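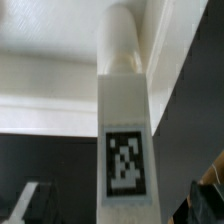
Matholm has put out version 2 of its good practice code for small robot arms in shared workrooms, and this time it is shorter. Free to use, free to copy. The code covers grippers, speed limits near people, who may restart a stopped arm and how fixed reference points get labeled. On that last one the wording is now strict: a printed marker, the black and white square kind stuck to the front of a white block, goes on a flat face, upright, with a pale border left clear all the way round. No tape over the pattern. No handwritten notes on the border.

Home | News | Guidance | Training | Contact

Posted in February by Effie Yule, Matholm press desk

The first version ran to 70 pages and members told us they weren't reading it. The new one is 17. Most of the cuts came out of the background chapters, which have moved to the website.

"People wanted to know what to do on a shift," said Rhona Pringle, who led the rewrite. "Check the marker, check the fingers, check the stop button. Then start. We had all that in there before but you had to dig for it."

Main changes:

Markers to be checked by eye before the first run of the day. Scuffed or lifting at a corner, replace it. Re-run the position check after any replacement, even if the new one looks like it's in the same spot.

Loose cables kept out of the arm's reach, or clipped down.

Wrist cameras wiped and refocused on a set schedule, written in the log. Soft pictures are a common cause of missed reads and the old code hardly mentioned it.

Restart after a stop only by a named person. One name per shift, posted at the cell.

Pemton and Najjar both tested the draft on their own floors and sent back comments. Roughly 3,000 words of them, and a good part went in. Saeed Yazdani of Najjar asked for the marker rule to be tightened after his team had trouble with patterns printed on shiny paper. Matte stock is now the default.

"I'd have gone further on logging," Yazdani said. "But its a code people will use, and we'll be working to it."

The code is voluntary. It does not replace local safety law or the arm maker's manual, and where they dissagree the stricter one applies.

Training sessions will be held at Fatholm, mornings only, run by Gavin Shearer. Places are limited, members first. Sites already working to version one can carry on until their next yearly review.

Press questions to Effie Yule at the Matholm press desk. Printed copies on request.

We use cookies to improve your visit. Accept | Settings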